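A Morning Among the Groceries: Open Day at Brolten

I signed up for the Brolten open day back in June and then forgot all about it until the reminder landed in my inbox. So glad it did! I love pantries, kitchen drawers, the backs of other people's cupboards, all of it, and the program promised a whole hall about ordinary household things and how we sort, stack and put them away. How could I not go?

The building is an easy walk from the Lutau stop, past the bike shop and through a gate you will miss the first time (I did). Coffee was set out by the door, and they gave us paper badges with a group number. I was in group 7. There were 18 of us, including a couple of very serious kids with notebooks who asked better questions than I did all day.

Our guide was Guoqing Xiao, who talks fast and clearly enjoys his job. He started us off in the storage room, and I could have stayed there until closing. Shelf after shelf of kitchen stuff and packaged food, sorted by how it behaves when you pick it up: things that roll, things that crinkle, things that tip. I have never thought about my own shelves that way, but of course a bag of snacks and a box of cereal are completely different problems when you're trying to fit them in next to each other. He had us each try packing a tray with one hand. Mine fell over twice and I was laughing too hard to do it a third time.

Then we went through to the tables, which were the part I'd come for. Blond wood, good light, groceries and kitchen things out where we could get a proper look at them.

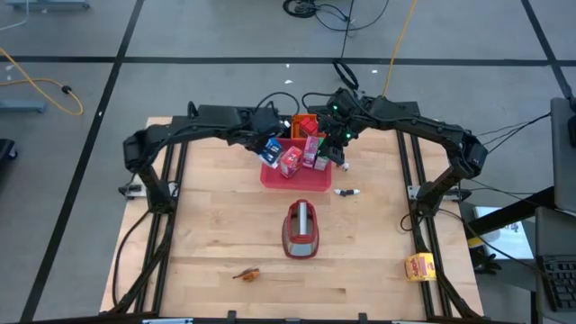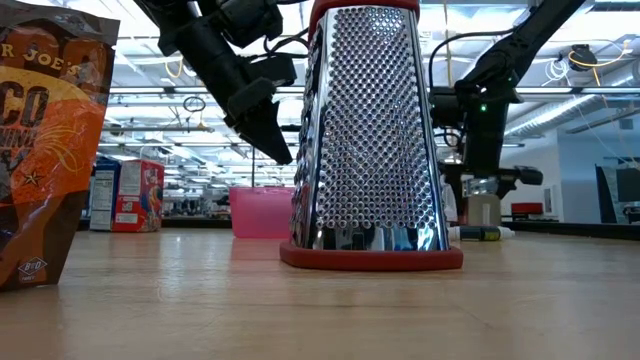

Small boxes in the red bin in the first picture, and the grater with its red handle cap in the second.

I got unreasonably attached to that grater. It's the tall box kind, stainless steel and shiny enough to pick up the lights, and it made me want to go straight home and grate a carrot. My grandmother had one with no rubber at the bottom, and it skated all over her counter, so I approve of the red base. The snack bag near it started a long conversation in our group about whether you fold a bag, clip it or just finish it. (Finish it, obviously.)

The little boxes in the bin got us talking too. They stood upright, leaning on each other, and the woman next to me said she files her tea exactly like that, so she can see every kind at once. I keep mine lying flat in a pile and can never find the one I want. I have since changed my ways and my tea shelf is a much happier place.

Lunch was noodles from Zito across the road, and the tour finished with a short talk on labels and lids. Entry was free, and the whole visit took a bit more than 2 hours with the coffee. Wear comfortable shoes, bring a sweater for the storage room, and get there early if you want a spot near the tables.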